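Wusex
Thread on the cloth-folding result we posted in March. The short paper is up and people have asked for the parts that did not fit in it. Numbered so replies can point at something.

1/
The task: two arms, one square of cloth, flat on a made bed. Fold in half, fold in half again, release, back off. The policy was trained at Wondotero on tabletop data only, then run on bedding in a furnished room. No fine-tuning on beds.

2/
Head view and wrist view, same room. The policy gets both kinds of input at every step.

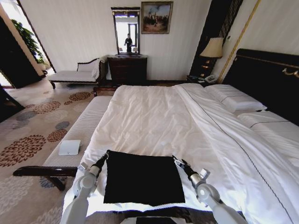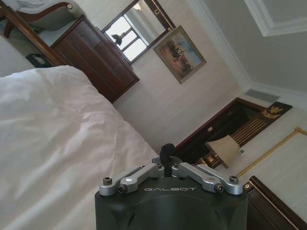

3/
Why a bed. A table gives you a rigid plane at a known height. A duvet gives you creases, a surface that drops when you press on it, and friction that drags the bottom layer along with the top one. Most published folding numbers are for the table.

4/
Training set: 4,000 demonstrations, teleoperated, all on hard tables. Cloth size, color and starting angle varied. Table height varied. Nothing soft underneath in any of them. We checked this by hand after a reviewer asked, and it held.

5/
Evaluation: 100 trials on the bed, 100 on the table as control. Same cloths, same start poses relative to the robot base. An operator reset the cloth between trials using a printed template. The template was lifted away before the policy started.

6/
Success definition, as strict as we could make it without a ruler argument: final shape is a square of four layers, no corner off by more than 20 mm, both grippers clear of the cloth. If it folds well but takes a pinch of duvet with it, that counts as a failure.

7/
Result on the table: 91 of 100.
Result on the bed, baseline policy: 38 of 100.
Result on the bed, with the contact term described below: 77 of 100.
All three from the same demonstrations.

8/
Failure breakdown for the bed baseline. 62 failures. 41 were the finger catching the duvet along with the cloth. 13 were missed grasps, closing above the fabric. 8 were folds that completed but landed outside tolerance.

9/
So the dominant problem is grasp depth. On a table the policy learned to descend until it met resistance. On a duvet the resistance comes late and comes gradually, and by then the fingertip is well into the bedding — two fabrics in the grip.

10/
The contact term. We predict, from the wrist image, how far the tip is from the top layer, and penalize descent past that estimate. It is one extra output head and one extra loss. Labels come from the demonstrations for free, using gripper height at the moment of closure.

11/
We expected a force-based version to do better. It did not. Motor current at the wrist is too noisy to separate a light touch on padding from no touch. We ran 20 trials with it, got 9, and stopped there.

12/
On camera use. Removing the head view drops the bed number from 77 to 52. Removing the wrist view drops it to 31, below baseline. The head view seems to matter for the second fold, when the cloth is smaller and the arms come close together.

13/
Wrist views also carry a lot of background. When the wrist rolls, the walls and furniture tilt with it. We tried masking everything beyond arm's reach, with the Kultton segmentation code. No measurable change, 76 against 77. We left the mask out to keep the pipeline short.

14/
Contrast. Dark cloth on white bedding is the easy case and I would rather say so here than have it found. We ran white on white as a separate set of 20. Result: 11. Most of the losses were at the first grasp, with the wrong edge picked. This is in the appendix, table 3.

15/
Timing. Median trial on the bed is 34 seconds, table is 26. The gap is nearly all descent. The contact term makes the arm slow down near the surface. Raising the speed cap brings the time back and costs five successes per 100.

16/
Comparison with Huet, the obvious prior method. Huet plans fold lines from a full cloth model and needs a clean segmentation first. With our cameras it gets 44 on the bed. Its authors tuned it for a downward-facing overhead camera — so treat that number as a lower bound.

17/
Things we did not test: cloths bigger than a hand towel, anything fitted or elastic, cloths that start crumpled, moving the base during a trial. The base was parked at the foot of the bed throughout. Please do not cite this as bed making.

18/
Data release: 500 of the demonstrations now, the rest once the audio tracks have been stripped. Evaluation logs for all bed trials are included, failures too, with the failure label and the frame where we think it went wrong.

19/
Correction to the first version of the paper: figure 4 had the axis labels for table and bed swapped. Fixed in v2. The numbers in the text were right in both.

20/
Next run uses a firmer mattress and a softer one, same linens, to get a curve in place of two points. Questions on the contact head go under post 10, please.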